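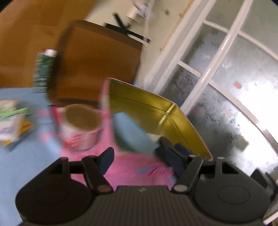
Drornilton Tenants' Forum
Board: Shared Rooms and Storage
Topic: Proposed change to booking rules for the ground floor common room

Posted by K_Ridgeway (Moderator)

Residents are advised that the building management, Pallano, has circulated a draft revision of the booking rules for the common room. The principal changes are as follows. Bookings would be limited to 2 per household per month. Evening bookings would end at 9:30 p.m. instead of 10:30 p.m. A refundable deposit of $62 would be required for any booking longer than three hours.

Comments may be posted in this thread until Thursday at noon, after which I will forward them to the management office. Please keep remarks to the draft itself. Matters concerning the laundry room have their own topic.

Keisha Ridgeway

Posted by gtomic_4B

I wish to record my support for the earlier closing time. My unit is directly over the common room, and the noise of chairs being stacked carries through the floor. The present rule permits an event to end at 10:30 p.m., with cleaning to follow. In practice the room is seldom quiet before 11.

I have no objection to the deposit.

G. Tomić

Posted by Azra S.

With respect to the previous poster, I must disagree. Many residents work until 6 or 7 p.m. and cannot use the room in the afternoon. An end time of 9:30 p.m. leaves them very little of the evening. If chairs are the source of the complaint, the management should be asked to purchase felt pads for the legs. I raised this in January and received no written reply.

I also ask that the limit on bookings be reconsidered. The language exchange meets weekly and is booked under a single household's name. Under the draft it would be forced to close or to rotate the name on the form, and the second arrangement would defeat the purpose of the limit.

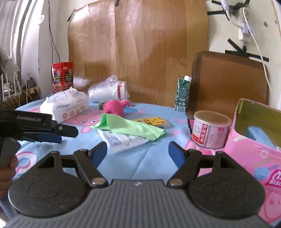
Posted by t.araujo

I concur with Azra S. on the matter of group bookings. The draft makes no distinction between a private party and a standing activity open to all residents. I propose that standing activities be registered once a year and exempted from the monthly limit.

On the deposit, I would prefer that the amount be stated together with the conditions for withholding it. The draft says only "unsatisfactory condition." That phrase could mean anything from a broken window to crumbs.

Thaís Araújo

Posted by gtomic_4B

Felt pads were tried two years ago. They came off within a month.

I could accept 10 p.m. as a compromise, provided that cleaning is finished by that time and not begun at it.

Posted by Azra S.

10 p.m. inclusive of cleaning is acceptable to me. I do not agree that the pads were given a fair trial. They were the adhesive kind. There is a kind that is nailed on.

Posted by zn_west

Could the moderator please confirm whether the deposit applies to the children's play hour? The draft is silent on this point.

Zdenka Nedeljković

Posted by K_Ridgeway (Moderator)

The play hour is shorter than three hours and would not require a deposit. I will ask the office to state the conditions for withholding and to respond to the proposal on standing activities. The 10 p.m. suggestion will be forwarded with both names attached, unless either party objects before the deadline.

Posted by gtomic_4B

No objection. Please note that my remarks on the pads stand.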